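Kedby 224 Gutter and Downspout Heating Cable Kit

Home > Roof and Gutter > Winter Protection > Kedby 224

Item no. 2384
Manufacturer: Kedby
Sold by: Tutenance Home Maintenance Supply
Availability: in stock, ships from the Malhotra warehouse

Overview

The Kedby 224 is a self-regulating heating cable kit for residential gutters, downspouts and lower roof edges. It keeps a drainage path open through accumulated ice so that meltwater can leave the roof. It does not clear snow from the roof surface and is not sized for that purpose.

The cable core is a conductive polymer between two copper bus wires. As the surrounding temperature falls, the polymer passes more current and the cable puts out more heat. As it rises, output drops. The cable still draws a small amount of power in mild weather, so the use of a thermostat or a manual switch is recommended. The kit comes with a molded plug and a factory-sealed end. It cannot be shortened or extended in the field.

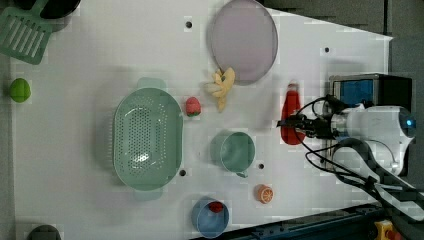
Cable length should be worked out before ordering. Measure the full gutter run, add the height of each downspout, and add the length needed to reach the outlet. A downspout in the middle of a run is usually served by a loop, in which case its height is counted twice. For the roof edge, the zigzag pattern uses more cable than most people expect, and the multiplier depends on the depth of the overhang. A worksheet is packed with each kit and can be requested from the order desk ahead of purchase.

Specifications

Cable type: self-regulating, parallel circuit
Heated length: 41 ft
Cold lead: 6 ft
Supply: 120 V AC, grounded outlet
Outer jacket: UV-stabilized polyolefin, black
Shield: tinned copper braid
Minimum bend radius: 1.5 in
Minimum installation temperature: 20 °F
Suitable gutters: aluminum, steel, copper, vinyl
Suitable roofs: asphalt shingle, standing seam metal
Not suitable for: wood shake, slate, membrane roofs, interior piping

Kit contents

Heating cable with plug and sealed end
Roof clips, one bag
Gutter spacers, one bag
Downspout hanger, stainless steel
Drip loop tie
Caution label for the electrical panel
Sizing worksheet and instruction sheet

Installation notes

Clean the gutters first. Leaves and shingle grit packed around the cable hold heat against the jacket and shorten its life. Check that the gutter drains toward the outlet and correct the pitch if water stands in it. 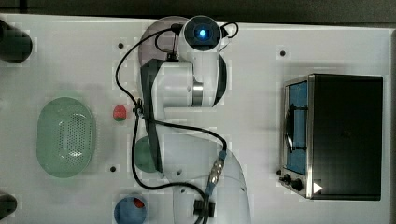

White arm with wrist-mounted camera unit, viewed from above.

Start at the outlet and work toward the far end. Leave a drip loop at the plug so that water running down the lead falls clear of the receptacle. The receptacle must be outdoor rated, with an in-use cover, and protected by a ground-fault device. Lay the cable along the bottom of the gutter and fit a spacer every 2 ft. The cable must not cross or touch itself at any point. In the downspout, hang the cable from the stainless hanger and let it extend to the bottom opening – a cable that stops short will leave an ice plug at the elbow.

Roof clips are fixed under the shingle tab with one screw each, then sealed. On standing seam metal, use the adhesive clips (sold separately) and allow the adhesive to cure for the time stated on the tube. Do not staple the cable or paint over it.

Plug in and test before the first freeze. The jacket should feel slightly warm after 10 minutes on a cold day. On a mild day the difference may be hard to detect by hand, and a plug-in watt meter gives a better check.
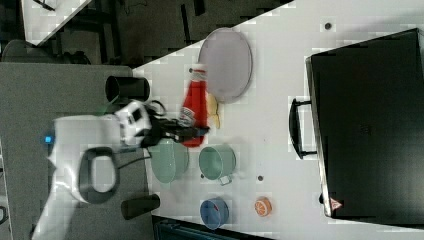

Inspect the cable once a year, preferably in November. Look for cuts in the jacket, loose clips and any place where the cable has slid down into the gutter corner. A damaged cable must be replaced as a unit. Unplug the kit in spring.

Related items

Plolus 662 outdoor thermostat, plug-in, on at 38 °F and off at 50 °F
Adhesive roof clips for standing seam metal, bag of 20
Downspout hanger, stainless steel, single
In-use receptacle cover, gray

The Plolus 662 switches on air temperature only. It has no moisture sensor and will run the cable on dry cold days.

Shipping and returns

Kits ship coiled in a carton. Uncoil fully before energizing. Unused kits may be returned within 30 days with the plug tag intact. Cables that have been cut are not accepted for return under any circumstances, and cutting voids the manufacturer's warranty.

Product data reviewed by Archana Yadav, technical desk. Page last updated November 15, 2019.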